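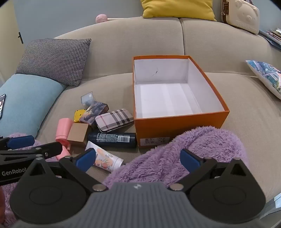
**Zultau_mom:** Nathalie Dekker told me the same thing last April, that you should never pay the full deposit before you have seen the inside of the van. I did not listen to her and I lost 135.

**benavides_k:** Sorry to hear this. Which company was it?

**Zultau_mom:** Taltance. Their price for a two-room apartment was 565, and at the door they wanted 200 more for the stairs. I live on the second floor and I had written this in the form.

**portside:** I must disagree a little. I moved with Taltance from Zultport and they were correct and on time. Did you write if there is an elevator? It is a separate question in the form, at the end, and it is easy to miss.

**Zultau_mom:** I wrote that there is no elevator. I still have the email.

**portside:** Then you are right and they are wrong. Send them the email and ask for the money in writing.

**benavides_k:** For a small apartment I would not take a company at all. We rented a van for 6 hours, two friends helped, and we paid them with dinner. The small things from the living room we sorted first, the evening before, and this saved us a lot of searching later.
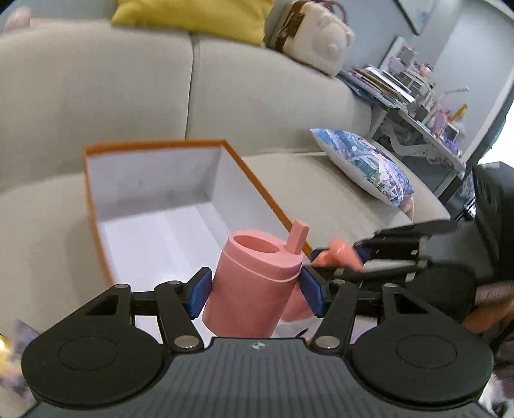
*Pink cup above the open box*

**portside:** Friends are cheap until somebody drops the washing machine. Who pays then?

**benavides_k:** We left the washing machine to the new tenant, so I cannot say.

**Zultau_mom:** My friends all have bad backs :) But I will ask for the van price too. Does the rental place want a deposit?

**benavides_k:** Yes, up to 200, and it came back to my card the same week. Take photos of the van before you drive.

**Zultau_mom:** Thank you both. I wrote to Taltance at noon and I will post here when they answer.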